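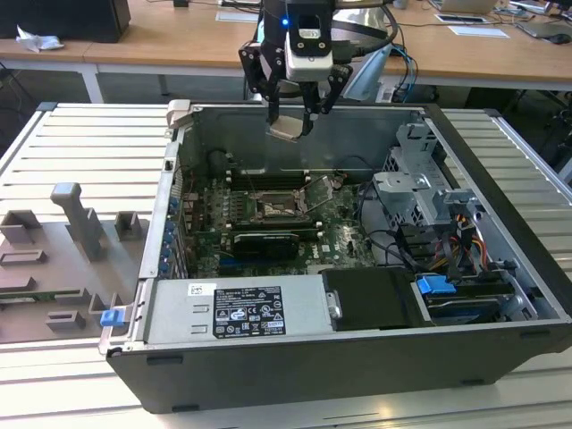 Figure 3. The disassembly cell at Drultiswood with a desktop tower on the table. A small flat component is held between the fingertips; the processor socket on the motherboard is open. The gray printed fixture plate is at left.

4. What the Cell Cost, and What We Had Said It Would Cost

4.1 The original budget

The budget for the cell in Figure 3 was written in a single afternoon by two people who had never bought a robot arm. We report it here in more detail than is customary, partly as penance. The published work on automated disassembly of office computers is generous with grasp success rates and shy about invoices, and a small refurbisher trying to plan a purchase from it will learn a great deal about grippers and very little about what to ask the bank for.

Our original plan divided the money into three lines: the arm, the gripper, and "other." The arm took most of it, the gripper took most of what was left, and "other" was set at a figure that now reads as a kind of prayer. It was expected to cover the table, the mounting hardware, the fixtures, the computers to be taken apart, the electrical work, training, and shipping. It covered shipping.

All amounts below are given as an index in which the quoted price of the arm, delivered, equals 100. We do this at the request of our supplier, Vodgate, and because prices will have moved by the time anyone reads this. Staff time is counted separately, in hours, since our finance office does not believe that staff time costs anything and we did not wish to reopen the matter.

4.2 The arm and the gripper

The arm was the easy part. We asked for three quotes, received two, and chose the one whose author answered the telephone. It arrived on time and worked when switched on. Readers looking for drama should move ahead to the fixtures.

The gripper was budgeted at 30 and came in at 40. The difference was the fingers. The standard pair offered with the body is meant for boxes and bottles, and the parts that matter most to a refurbisher are small, flat, and sitting low inside a metal case with tall things on every side of them. A finger that can hold a thin part by its edges is of limited use if its knuckle meets the drive cage on the way down. We priced the standard fingers, tested them for one week, and bought the longer jointed ones at a price we could have negotiated had we asked for them in the first place.

Our advice on this point is simple. Before requesting a quote, measure the deepest and most crowded case you intend to open, and send those measurements to the seller. We sent ours a photograph of a keyboard.

4.3 The table

We had planned to use an existing bench. The bench turned out to flex when the arm stopped quickly, and a millimeter of flex is a great deal to a processor socket. The slotted aluminum table that replaced it was not in the budget in any form. It has been the least regretted purchase of the project. Things can be bolted to it anywhere along the slots, then unbolted and moved when the first idea proves poor, and we have moved everything on it at least once.

Planners should be aware that such a table is heavy, and that the delivery firm's definition of "delivered" may stop at the curb. Ours did. We list one hired pallet jack under sundries.

4.4 Fixtures

The fixture plate is printed in-house, and for this reason it was entered in the first budget at zero. Plastic filament is cheap. The reasoning ended there.

What we had left out was the number of times a fixture would be drawn, printed, tried, and thrown in a bin. Each change to the parts we wanted to hold meant a change to the holders, and each change to the holders shifted something else on the plate. A bracket that suited one make of memory module was a hair too narrow for the next. Gwilym Ellis, who drew all of the plates and printed most of them overnight, kept a log of his hours from September onward. The log for the fixtures alone closed at 706 hours, a figure that includes reprints and excludes swearing.

At any sensible hourly rate, the fixtures were therefore among the most expensive things in the cell. They do not look it. A visitor from the Wijaya site admired the arm at length and then put a coffee cup down on the plate.

We considered having the fixtures machined by an outside shop at Dindholm. The quote was reasonable per piece and alarming per revision. For a line that handles one model of computer, machining would probably be the better choice. For a line that handles whatever comes through the door, printing remains the only option we could afford to get wrong so often.

4.5 Computers to take apart

It may seem strange that a refurbisher would need to budget for old computers. We did not. We assumed that the warehouse would supply them, and it did, in the condition in which warehouses supply things. Many had already been stripped of memory and drives. Others were complete but needed for orders.

The full-size tower was picked as our working case for reasons that had as much to do with supply as with science. It gives the fingers room from above once laid on its side with the cover off, its sockets and slots can be reached without removing half the machine, and we could get several of the same kind. Smaller desktops would have been a fairer test of the gripper. They would also have been a fairer test of our patience, and we left them for a later phase that is not yet funded.

Repeated practice wears parts out. A processor socket is built to be opened a few times in its life, and a memory latch is not much tougher. We recommend treating motherboards as a consumable and giving them their own budget line, next to gloves and coffee. Spares should be bought together and from the same batch where possible, as small differences in board layout can cost a day of reteaching.

4.6 Cables, power, and floor space

Every arm comes with a footprint on its data sheet. The footprint describes the arm. It does not describe the cables coming down from it, the controller, the desk for the person running it, the laptop on the desk, or the paper that gathers wherever there is a desk. Our floor plan allowed for the first of these. The cell now takes up a little over twice the area we had requested, and the extra space was obtained by methods we would not call a process.

The electrical work was quoted late and done later. It should be quoted first. The arm itself was undemanding, but moving an outlet in a rented building required the landlord's consent in writing, and the landlord was on a boat.

4.7 A budget we would sign today

If we were to plan the same cell again, with the arm still at 100, we would keep the gripper at what we paid and stop pretending about the rest. The table would have its own line. So would electrical work, spare boards, and a second set of fingertips. Fixture design would be entered as a part-time post with a name beside it for the length of the project, and the request would go in before the arm was ordered, while enthusiasm was still high.

We would also hold back a reserve. Ours was removed in the second round of approval, on the ground that a well-planned project should not need one. The request to restore it was submitted on 12 January 2018 and is, at the time of writing, under review.

4.8 Limits of this account

These figures come from one cell, in one building, bought by one team with the habits described above. A group with its own machine shop would spend less on fixtures, and a group with an electrician on staff would be spared most of Section 4.6. We have left out maintenance, as the arm has not yet been in service long enough to need any worth reporting. We have also left out resale value. Vodgate offered us an estimate, and we thought it best not to look at it before the second phase is decided. The hours and index prices by line item are listed in Appendix B.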